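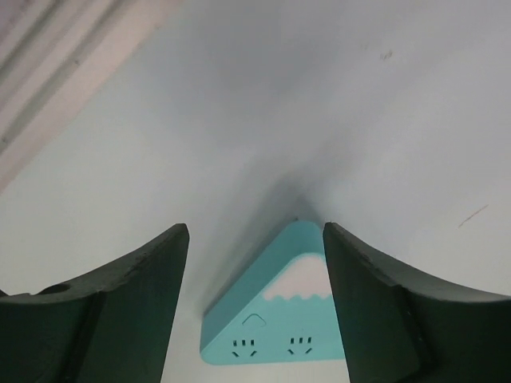 How to Register Your Song So the Money Can Find You

You wrote a song. You recorded it, uploaded it, and told everyone you know. Somewhere in Plillbridge a coffee shop is playing it over the milk steamer. Congratulations, you are owed a very small amount of money, and it is currently sitting in a pile marked "unknown writer."

Getting it out of that pile takes an evening of paperwork. I put mine off for 27 months, which I don't recommend, although I did get a lot of other things done in that time, mostly naps.

Before you start

You'll need the following within reach:

The final title, spelled the way you want it spelled forever
The legal name of everyone who wrote any part of it
The split, meaning who owns what percentage
Your bank details and tax number
Something to drink

Know what you're registering

A song is two things wearing one coat. There's the composition (the words and the tune) and there's the recording (the particular version you made in your friend's garage). They earn separately, get collected by different people, and live in different databases that don't talk to each other much.

Your distributor, the service that puts your track on the streaming platforms, handles money for the recording. It generally does nothing for the composition unless you've signed up for an extra service. Plenty of people find this out after a couple of years of assuming it was all coming through in one lump.

Step 1. Agree on the splits

Do this first, and do it in writing. An email works fine if everyone replies to it with the word "yes" and not a thumbs-up.

The percentages must add up to 100. You'd think this would go without saying. My old band, Runis, once submitted a song that came to 104, and both the song and the friendship spent a while on hold.

If the drummer suggested changing one chord, decide now whether that counts as writing. Whatever you decide, the conversation is much cheaper today than it will be after somebody puts the song in a truck commercial.

Step 2. Join a performing rights organization

This is the outfit that collects when your song is played in public: radio, bars, TV, gyms, the dentist. As a writer, you generally belong to one at a time for any given territory, so compare the fees and contract lengths before you click anything. Some are free for writers, some charge once, and some only take you by invitation.

You'll be asked whether you're joining as a writer, a publisher, or both. If you don't have a publisher, read the organization's rules on who gets the publisher's share. At some of them it goes to you automatically. At others you have to set yourself up as a publisher to collect it, and you need to come up with a name nobody else has used. I went through eleven before they accepted Bunnag Music. It means nothing. All the names that meant something were gone.

Once you're approved, you'll get an identifying number called an IPI. Write it down somewhere you'll find it again. A sticky note on the monitor has a life span of one sneeze.

Step 3. Register the song itself

Joining doesn't register your songs. I'll say that again for the people who, like me, joined and then sat back waiting for a check. Joining doesn't register your songs.

Log in, find the page for registering a work, and fill in the title, the writers, their IPI numbers, and the splits from Step 1. Add alternate titles if there are any. If your song is called "Gravel (Part 2)" then someone, somewhere, is going to log it as "Gravel Pt. II," and you'd like to be paid for that one too.

Save a copy of the confirmation page. Print it if you're that way inclined.

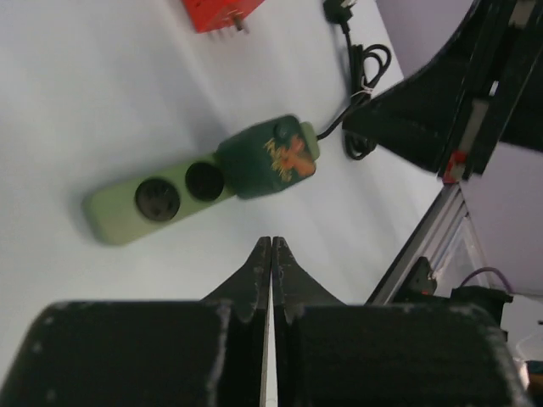 A light green power strip on a white tabletop.

Step 4. Sort out your mechanicals

Mechanical royalties are owed when a composition is reproduced, and a stream counts as a reproduction. The name comes from player piano rolls and hasn't been updated. In the US there's a separate body that collects these from streaming services, and you have to sign up with it separately. Yes, it will want all the same information again. Yes, the form is different.

Step 5. Match your codes

Every recording has a code called an ISRC. Every composition gets one called an ISWC. You want your registrations to list both, so that when a play comes in for the recording, the system can work out which composition goes with it.

Your distributor's dashboard will show you the ISRC. Copy and paste it. Don't type it by hand. I typed one by hand, and for two quarters my ballad was linked to an instrumental by an act called Zuvine, who I assume were as confused as I was.

Step 6. Wait

Payments run months behind the plays. A song streamed in April might show up on a statement around the time you've forgotten writing it. Many organizations also have a minimum payout, and anything under that rolls over to the next period.

My first statement covered 398 plays and took 3 pages to explain itself. It didn't reach the minimum.

If something looks wrong

Check the spelling of the title first, then the splits, then the codes. If all of those are right, write to member services with the work number in the subject line, and expect to wait up to 27 days for a reply. Claims for older plays often have a cutoff date, so look that up before you go off and write an angry song about it. If you do write the angry song, go back to Step 1.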